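Home | Projects | Materials | Guides | Submit

How to Prepare Crushed Rubble for Reuse in Rammed Walls

Filed under: Reclaimed Materials, Low-Cost Building

Crushed brick and concrete can replace part of the gravel in a rammed earth wall. The method below was used at the Kirnen site for garden walls and a tool shed. It is suitable for non-load-bearing walls only. Check local code before using it for anything else.

Sorting

Remove gypsum board, wood, glass, and any metal. Gypsum is the main concern: it swells when damp and will break the face of the wall. Painted pieces of unknown age should be set aside and tested for lead. Do not crush anything that may contain asbestos.

Keep brick and concrete in separate piles. Brick takes up more water, and the mix has to be adjusted for it. A full sort takes most of a morning, so plan a lunch break before the crusher is started.
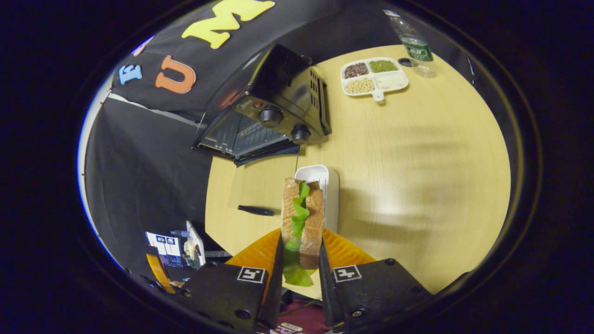

Lunch: bread and lettuce.

Crushing and screening

1. Wet the pile lightly to hold down dust. Wear a fitted respirator, eye protection, and gloves.
2. Run the rubble through a jaw crusher. The Kirnen batch came to 873 kg after crushing.
3. Pass the output over a coarse screen and return oversize pieces to the crusher.
4. Wash the screened material and let it drain overnight.
5. Store it under a tarp, off bare soil.

Mixing

Weigh out 700 kg of screened subsoil and 200 kg of crushed rubble. Blend dry until the color is even. Add water slowly with a spray head. Squeeze a handful into a ball and drop it from chest height onto a hard surface. It should break into a few lumps. If it stays in one piece, the mix is too wet. If it will not form a ball, add water and repeat.

Myung-ja Wi, who ran the mixing at Kirnen, repeats the drop test with every barrow when the rubble is mostly brick.

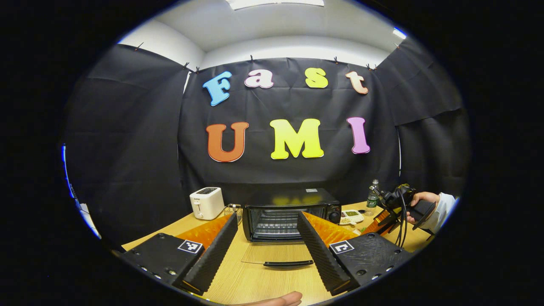 Ramming

Set the forms plumb and brace them. Place the mix in shallow, even layers and ram each one until the sound changes from dull to sharp. Scrape the surface of a layer before adding the next if work has stopped for more than an hour. Cover the finished wall for 2 days after the forms come off, then let it dry slowly out of direct sun.

Contact | Copyright Evarach | Back to top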